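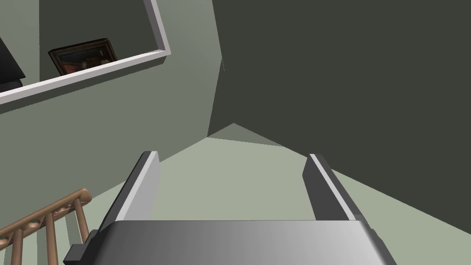
Rendered room with a pale green floor; open gripper in the foreground.

Calmont app meeting: minutes
Thursday, July 22, 2021 | Posted by Pirska Mobile
Print | E-mail this page

Present: both developers, design, support, and marketing by phone from a train. Marketing's contributions are recorded where audible.

1. Minutes of the last meeting
Agreed, after the word "disastrous" was changed to "mixed" in the paragraph on the spring update. Support asked for its objection to be noted. It is noted.

2. Alarm not going off
Calmont is an alarm clock, so this came first. Support has 40 open tickets from people whose alarm stayed silent, nearly all on phones with battery saving switched on. The phone puts the app to sleep, and the app then does the same for its owner.
Development said the fix is a permission request at first launch. Design said there are already four of those and that a fifth makes us look like a border crossing. After some discussion it was agreed to drop the request for contacts, which an alarm clock has never needed and which no one present could remember adding.
Action: development to swap one request for the other in the next build. Support to write a help page with pictures of the settings screen, in words a person can follow at six in the morning.

3. Wake-up sounds
The library now holds 300 sounds. Design has listened to all of them and would like this put on record. Of these, 12 are the same cockerel at different volumes.
It was proposed to cut the list to something a user might scroll through while awake. Marketing objected that the shop page promises "hundreds of sounds" and then went into a tunnel. The proposal was carried in the meantime. When marketing came back it was told, and asked for another vote, with the same result.
"Gentle Rain" stays. "Dentist" goes. "Harbour Foghorn" stays at the request of the one developer who uses it.
Action: design to circulate a shorter list. Marketing to find another word for hundreds.

4. Adverts
Rudeck, who supply the banner adverts, have offered a better rate if we show a full-screen advert when the alarm is dismissed. Support asked whether anyone in the room would like to be sold car insurance with one eye open. There were no takers.
Development pointed out that the close button in the Rudeck sample is grey on grey and moves. Offer declined for the alarm screen. We will try it on the sound library page, where people have at least chosen to be.
Action: marketing to reply to Rudeck politely.

5. Snooze limit
A user has written to say they pressed snooze until lunch and hold us responsible. Design suggested an optional limit, off by default. Agreed. A suggestion that the app should sigh after the third press was popular but not costed.

6. Translations
The Danish text came back from Vestergaard with 400 lines done and a query about "snooze", which we had labelled three different ways in English. Vestergaard are right and we are to pick one.
Action: development to use "Snooze" everywhere, including the button that says "Later!!".

7. Any other business
The office clock is still an hour slow - it has been since March. Carried over.

Next meeting: same room, ten o'clock. Two people were late to this one and both blamed the app.

Print | E-mail this page

Recent items
- Calmont: known problems with battery saving
- How to record your own alarm sound
- Calmont widget: notes on the new layout
- Minutes of the previous meeting (corrected)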